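Brisbridge Community Workshop
Opening-up checklist, with comments

Unit 14, Moriarty Yard. Used before the first session of each month and again after any long closure. Comments were added during the February round. Please keep adding yours - they really do make the next check quicker!

Result key: OK / OK with note / Needs work / Not checked

1. Ways in and out

1.1 Front door opens fully and stays on its hook. OK
1.2 Back fire door opens with one push, from inside, without a key. OK with note
Comment: Lovely and smooth now that the bar has been oiled. The bottom seal drags a little on the mat, so the mat has been moved 202 mm back and its new edge marked in chalk.
1.3 Route to the back door clear for its full width. Needs work
Comment: Timber offcuts had crept out of the rack again. Moved on the spot, but we need a second rack or a big burn-up of scraps.
1.4 Exit signs lit. OK

2. Fire

2.1 Extinguishers on their brackets, pins in, needles in the green. OK
Comment: The one by the finishing room carries tag 3224. The service sheet had it down under the old number, now corrected.
2.2 Fire blanket in its case by the kettle. OK
2.3 Alarm test from the call point. OK
Comment: Heard clearly in every room, including the store with the door shut. A great improvement on last winter.
2.4 Oily rags in the lidded metal bin, bin emptied. OK with note
Comment: Emptied, but two rags were drying over the radiator pipe. Rags used with oil go straight in the bin, please, however nice they still look.

3. Electrics

3.1 Test button on the main board trips the supply. OK
3.2 Leads and plugs looked over for nicks and scorch marks. Needs work
Comment: Grey extension reel has a split in the outer cover near the plug. Taken out of use, taped shut and left on the repair shelf.
3.3 No reels used while still wound up. OK
3.4 Socket covers sound. Not checked
Comment: Couldn't get behind the bandsaw. Next time!

4. Tables and benches

4.1 Tops free of splinters, raised nails and old glue. OK
4.2 Corners looked at and felt with the palm of the hand. OK with note
Comment: Square corners are the ones that catch hips, so give those a few extra seconds. A light rub with fine paper is plenty.
4.3 Nothing rocks when leaned on from each side. OK
Comment: The Fondton bench used to wobble dreadfully. New feet have cured it and it is a joy to plane on.
4.4 Finish sound, with no flaking or sticky patches. OK
Comment: Wood grain with a warm orange-brown finish shows up nicely on a tabletop, and it helps to look along the streaks when hunting for lifted fibres. 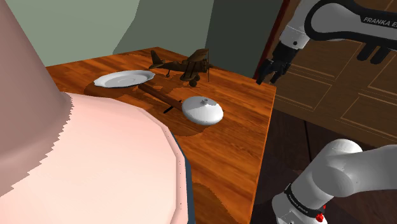 5. Machines

5.1 Guards fitted and tight on every machine. OK
5.2 Emergency stops pressed, machine stays off until reset. OK
Comment: All good. The pillar drill stops much faster than it did before its new belt.
5.3 Dust extractor pulling well at each hose. OK with note
Comment: Weak at the sander. Bag was nearly full, hour meter reading 1377. Fresh bag fitted and the difference is wonderful. Spare Molosance bags are on the top shelf, down to the last packet.
5.4 Push sticks hanging by the table saw. Needs work
Comment: Only one left, and it has a bite out of it. Anyone fancy making a batch?

6. First aid and welfare

6.1 Kit complete and in date. OK with note
Comment: Eye wash runs out in June. Large plasters topped up.
6.2 Ear defenders and goggles clean. OK
6.3 Hot water at the sink. OK

Still to do before the next check
Order extractor bags
Repair or scrap the grey reel
Make push sticks
Clear the timber rack
Look at the sockets behind the bandsaw

Completed sheets go in the green folder by the front door.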